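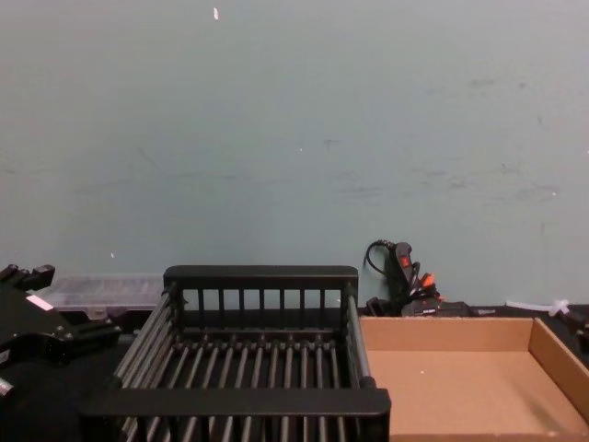 Last updated: Thursday, 9:12 pm

Quick one tonight, laptop's at 24 percent and the charger is in the car.

So the Atonwood council seat. Fraser Dow is running again. Third time. Lost the last one by 44 votes, which he still brings up every chance he gets, and I can't blame him, I would too. Announced at the library on the same night as the school concert. Great timing. Maybe 26 people in the room and half of them were reporters or relatives.

His pitch is basically the same as before. Fix the Plenen Road bridge, stop selling off the parking lots, put the meetings back in the evening so people with jobs can go. I agree with all of it. I agreed with all of it last time and he lost.

Then there's Milagros Ibarra, who I think is the real story. Never held office. Ran the bus petition last winter and turned in 2949 signatures, in a town this size!! The council thanked her, tabled it, and went to lunch. I was there. She just stood at the podium for a second, then picked up her folder and left. Two months later she filed.

I went to her kickoff expecting a one-issue thing and it wasn't. She had numbers on the water contract. She had the Provura lease, the whole thing, printed out with tabs, and she read the renewal clause out loud. Somebody behind me said "wait, what" kind of loud.
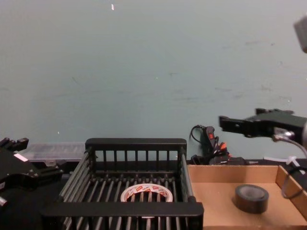
Anyway the lease. If you havent followed it, the town rents the old depot to Provura for next to nothing, and it renews by itself in December unless the council votes to stop it. Leokadia Borkowska has asked for that vote twice and couldn't get a second either time. Dow says he'd second it. Ibarra says she'd make the motion herself. So on paper they want the same thing and they're going to split the same voters, and Roman Wieczorek keeps his seat without knocking on a single door.

That's my worry. I said so to a friend who's helping Dow and got a very long text back. Fine.

Debate is at the high school, 7 pm, Ya-wen Wu moderating. She did the mayoral one and cut people off when they rambled, so I'm hopeful. Send her questions before, she does read them. Mine is about the lease – suprise.

No endorsement from me yet. Leaning. Will post after the debate if I get home at a decent hour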